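Satti tracker: ticket 163
Wrist view in simulated tray episodes shows too little of the objects
Component: Sestus (simulated data collection)
Status: open, waiting on re-render
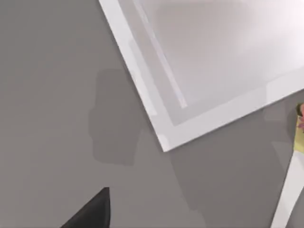 Wrist view, tray task. Finger tip at bottom, tray floor empty, yellow object only just in view at the right.

Reported by Moushumi Bepari, Steltdale

While checking the December batch before training I found 5 episodes where the wrist view holds mostly table and tray. The policy gets joint positions and this view only, so in these frames it has very little to tell it where the object is. The episodes are still marked as good.

Expected: the object to be picked is well inside the wrist view when the approach starts.
Seen: a thin slice of it, or nothing.

Steps tried

1. Replayed one episode from the saved joint positions. Same view, so the recording itself is sound.

2. Compared the camera mount with the settings file from Climivdale. Theirs has the camera tilted 3 degrees further down. Copied their value and replayed. Slightly more of the gripper in view, objects no better.

3. Turned off random placement of the tray. Objects came back into view in every replay. Turned it on again and the fault returned.

Notes

The placement script moves the tray and the objects separately. The start pose of the arm is worked out from the tray alone, so when the two end up far apart the wrist camera faces the wrong part of the table.

The soft shadows on the table are a separate matter, see ticket 2. Please don't add them here.

Next

Start pose to be worked out from the object. Affected episodes are held out of the training set until they have been rendered again. I have left the Climivdale tilt value out of the change.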